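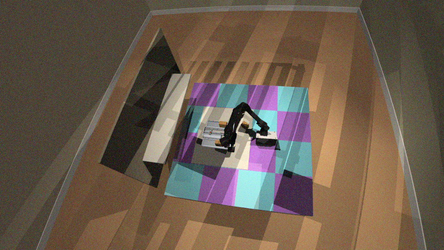

Wrist Stall and Uncontrolled Drop in a Block Sorting Cell
Final Project Report
Vesna Matić
Submitted 2023-07-15

1. Summary

The project set out to pick small blocks and place them in a rack with a single jointed arm. The controller was developed in simulation and then moved to the bench arm in the Stumureck lab. On the bench, the arm let go of blocks above the rack and, in one case, the forearm fell under its own weight. This report covers the fault, how it was traced, and the changes made to the controller. The fault was caused by a protection trip in the elbow joint that the control program did not read.

2. Setup

The simulated cell has the arm on a checkered mat, with the rack to one side, a white box to the other, and three blocks as the work pieces. The checkered mat was kept from an earlier exercise on camera calibration and has no role in the control loop. Room lighting was set low and from the side to make the vision part harder. The beige area under the rack sets the place zone.

The bench arm is driven by Stan, the course motion package. Stan sends a joint target every 20 ms and receives position, load and a status byte from each joint. Our program used position and load only. Trajectories were planned in Bisonura and exported as joint lists.

3. Description of the fault

The simulated arm completed the full test set of 599 cycles without a drop. On the bench, the first drop came on the first afternoon. The gripper opened above the rack while the program still reported "moving to place." The block bounced off the rack and landed on the floor.

We first blamed the gripper. The pads were cleaned and the closing force was raised, which made the problem more frequent. On the third day, the arm was carrying a block at full reach when the elbow went slack. The forearm came down on the near rail of the rack and bent it. My hand had been in that space less than a minute earlier to straighten a block. There was no injury. An incident form was filed with the lab, and the bench was shut down until the cause was known.

4. Tracing the cause

Logging was extended to save all three fields from each joint. The bench was then run with the work area clear and a foam pad under the arm. The pattern was the same in every logged event:

- Elbow load rises during the long reach to the far side of the rack.
- Load stays above the limit for 400 ms.
- The joint sets the overload bit in its status byte and cuts torque.
- The program sees a position error and sends a larger correction, which the joint ignores.
- The error passes the "arrived" timeout, and the program goes on to the next step, which is to open the gripper.

The last item explains the drops. The timeout had been written for the simulator, where a late arrival only meant a slow frame. The simulated joints had no torque limit, so the overload state could not occur there. In the short drops the elbow recovered before the arm moved far. In the third-day event it did not recover.

Raising the grip force made things worse through the supply. All joints share one line, and a harder grip pulled the voltage down and left less for the elbow. I had titled my early notes "wrist stall," and the title of this report keeps that name so it matches the incident form. The wrist never stalled.

5. Changes made

The status byte is now read on every control step. Any overload bit stops the motion, holds the gripper closed and requires a manual reset. The timeout no longer counts as arrival. It is now a fault.

The joint model in the simulator was given a torque limit and the same delay as the real joint. With this in place, the old controller failed in simulation at the same point of the reach. The planned path was then changed to keep the elbow more bent when crossing the rack, and the speed on that part was lowered.

Wenholm supplied a separate power feed for the gripper. A hard stop block was added below the forearm so that a slack elbow cannot reach the rail.

6. Results after the changes

The bench ran 1,160 cycles with no drops and no loss of elbow torque. The new check stopped the arm twice. Both stops came from a loose connector at the base, and the gripper held its block each time.

7. Open points

The hard stop has been tested only with an empty gripper. The emergency stop cuts power to all joints, so pressing it also makes the arm fall; a brake on the elbow would be needed to fix this. The lab rule since the incident is that power is off before anyone reaches past the tape line. The bent rail has not been replaced, and the place position for that slot is offset by hand in the configuration file.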